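Deshumidificador Trimard – guía de instalación
Sección 4. Puesta en marcha y desagüe
Revisión: noviembre de 2018

Antes de empezar lea la sección 3 (ubicación). Si el aparato ha viajado tumbado, déjelo de pie 2 horas sin enchufar. Sin excepciones.

4.1 Montaje del desagüe continuo

1. Aparato apagado y desenchufado.
2. Saque el depósito tirando recto hacia fuera. Va duro la primera vez.
3. Retire el tapón de goma de la salida trasera. Guárdelo – hará falta si vuelve al modo depósito.
4. Enrosque la boquilla a mano. Nada de alicates.
5. Meta la manguera hasta el tope y apriete la abrazadera.
6. Lleve la manguera al sumidero siempre cuesta abajo. Ni bucles ni subidas.
7. Vuelva a colocar el depósito. Sin depósito no arranca, aunque la manguera esté puesta.

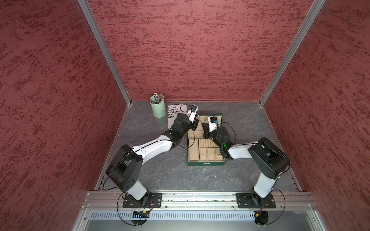

Nota: la manguera suministrada mide 2 metros. Para tramos mas largos use la prolongación Tekin, que entra a presión en el mismo diámetro. No empalme con cinta.

PRECAUCIÓN: no deje el extremo de la manguera sumergido. El agua puede retroceder.

4.2 Primer encendido

8. Enchufe directamente a la pared. Regletas no.
9. Pulse Encendido. El ventilador arranca enseguida, el compresor tarda unos minutos. Normal.
10. Elija humedad con las flechas. Para empezar, 55 %.
11. Puertas y ventanas cerradas durante el primer ciclo.
12. Pasado un día, mire la lectura y ajuste. Bajar de 5 en 5, no de golpe.

Si la lectura no se mueve: filtro mal encajado, o la habitación es demasiado grande para el modelo. Tabla en la sección 2.

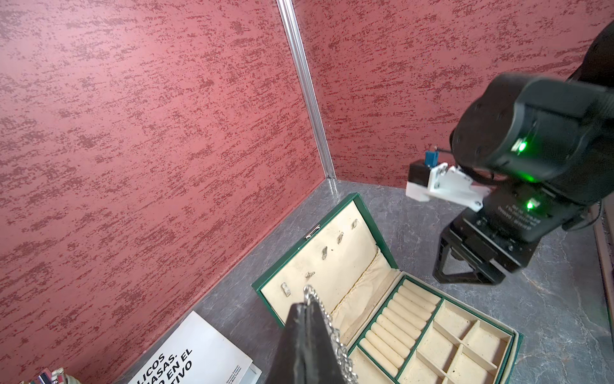

4.3 Filtro y avisos

El contador salta a las 730 horas de funcionamiento y se enciende la luz naranja. No bloquea el aparato, pero no lo deje pasar.

13. Abra la rejilla trasera por las dos pestañas.
14. Aspire el filtro por la cara exterior. Si hay grasa, agua tibia y jabón.
15. Secar a la sombra, del todo. Nunca con secador.
16. Encaje el filtro y mantenga pulsado Reset hasta que se apague la luz.

Filtro nuevo a las 3000 horas. Recambio en los puntos de servicio Drismont.

PRECAUCIÓN: no haga funcionar el aparato sin filtro, ni siquiera miestras se seca el otro.
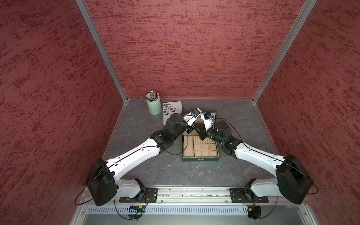 Un usuario de Cokstead nos escribe que el paso 16 no le funcionaba hasta que probó con el aparato encendido y la rejilla cerrada, y pide que conste en el manual. Consta: cerrar la rejilla, encender, y entonces Reset.

4.4 Parada larga

17. Apague y espere a que pare el ventilador. Luego desenchufe.
18. Vacíe depósito y manguera. Seque los dos.
19. Recoja el cable sin doblarlo junto a la clavija.
20. Guarde de pie, tapado, en sitio seco.

Al volver a usarlo, repita desde el paso 8. Códigos de error en la sección 5.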